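One Turtle, One Sheet of Paper

I want to make a case for the smallest art table in the world. Put down one sheet of plain white paper. Put one toy near it, with a bit of bare table in between. Then sit down and draw the toy, with a child or without one, and see if you don't get up an hour later wondering where the afternoon went!

I came to this by way of a turtle. It's a bath-toy sort of turtle, yellow with red on its shell and light blue flippers that stick straight out to the sides, and I love it far more than a grown woman should. It has the great virtue of being easy to see. A first-time artist can look at it and find a dome, a head and a pair of flippers, and every one of those is a shape a small hand can manage. The colors help too. Yellow, red and light blue are in even the stingiest box of crayons, so there's none of that sad digging around for a green that matches.

My own table used to look very different on drawing days. I had the jars, the stickers, the foam shapes, the scissors that cut wavy lines (I still own four pairs, please come and take them), and a big tub of markers I'd bought secondhand in Storkau. I believed that a full table was a generous table. And the kids who came over were happy enough, but what they mostly did was handle the supplies. They opened the markers and lined them up. They peeled the stickers. When it was time to go home there were beautiful piles of material everywhere and hardly a drawing among them.

So one wet Saturday in May I put nearly all of it in the hall closet, set out paper and a toy, and told my niece she could draw it any way she liked. She was seven then. She drew the shell and frowned at it. She drew it again, bigger. Then she turned the toy so it faced away from her and found out that a turtle from behind is a wonderful, ridiculous thing, all shell and flippers. I was completely hooked.

Which way the toy faces is half the pleasure, I think. We always want to turn the face toward the child, as if the toy were posing for a school portrait. Leave it facing the other way! A face pulls all the attention to itself, and then you get two big eyes and a smile with a body tacked on underneath. Turn it away and the shell finally gets its moment.

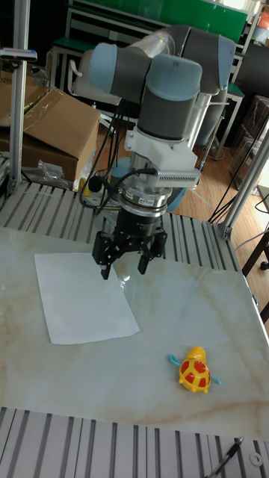
Grażyna Kubiak thinks I'm being precious about it. A child who has only one thing to look at, she wrote to me, will draw it once to be polite and then ask for the tablet, and she'd sooner see the whole toy box dumped out so that the turtle can meet a dinosaur and have something to do. Stories are what get her kids drawing. A turtle on its own has no story.

I've thought about that a lot, because she has raised more children than I have and hers all draw. She's right that stories get a pencil moving. Where we part ways is on whether a lone turtle has one. Look at the distance between a toy in the corner of a table and a sheet of paper across from it. To me that's a beach and an ocean already. It's a long walk home. My niece needed no dinosaur to decide that her turtle was on its way to the paper to mail a letter, and the letter then had to be written, and it ran to both sides of the page. I'll give Grażyna this much, though: if the dinosaur is going to come, let it come second, after the turtle has been properly looked at.

The surface matters more than people expect. I'm wild about a pale tabletop with a marble pattern. The veins wander off in their own direction, tan or gray and very faint, and they give the eye a little something without shouting. A bright toy stands out on it like a boat on a lake. On my old kitchen table, which is dark and has a striped cloth stuck to it most of the year, the same toy practically disappears. I bought a marble-patterned board from the Skanum catalog to lay on top and would do it again tomorrow. A pale bedsheet pulled tight does nearly the same job, and you can wash it.

Please don't tape the paper down. I know every guide says to. But a sheet that's free to sit at a tilt is a sheet the artist can turn, and turning the paper is how small wrists get around a curve. The dome of a shell is one long curve! I watched a boy from Strickland swivel his page like a steering wheel to get it, and the line that came out was smoother than anything I can do with the page held straight. If it slides, it slides. Lay a palm on it.

And keep the toy off the paper. This is the rule I'm firmest about. As soon as the toy is on the page somebody traces around it, and tracing is a fine thing that has very little to do with looking. With a gap between the two, you have to look up, hold the shape in your head, look down and put it there. That small trip, up and back, is the entire skill. Grown artists make the same trip all day long.
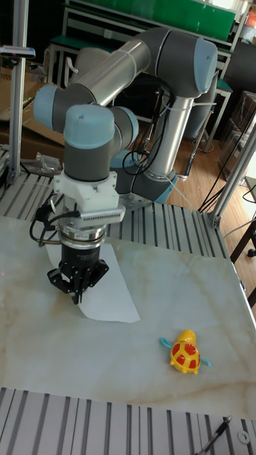

How far from the paper should the toy go?

Far enough that the artist can't touch it with the drawing hand, and close enough that the pattern on the shell is still easy to make out. On an ordinary table the opposite corner works well.

I'd add that the distance can change from one drawing to the next. Near, you get patches and edges and the place where a flipper joins on. Far, you get the whole animal at once, and a lot of lovely tabletop to fill if you feel like it. Dayana Cuervo and I once spent an evening in Arnelthorpe doing the same toy near and far with a single black pen, talking the whole time, and her far ones were so good that I have one over my sink. It's a dot of a turtle in the corner of a huge page. It makes me laugh every morning while I'm waiting for the kettle.

There's a pen I should say a word for, by the way. Pencils invite erasing, and some kids will erase a shell until there's a hole where it was. With a black pen a wrong line simply stays and gets company. Two or three tries at the same curve, all left in, look like a turtle that's moving, and I've yet to meet a child who minded that once it was pointed out to them.

My jars are still in the hall closet. I do get them out for birthdays, when the point is glue and noise, and everyone has a grand time. For a regular Saturday I reach for the turtle. My niece has asked for a crab next, and I've been looking for one with good claws.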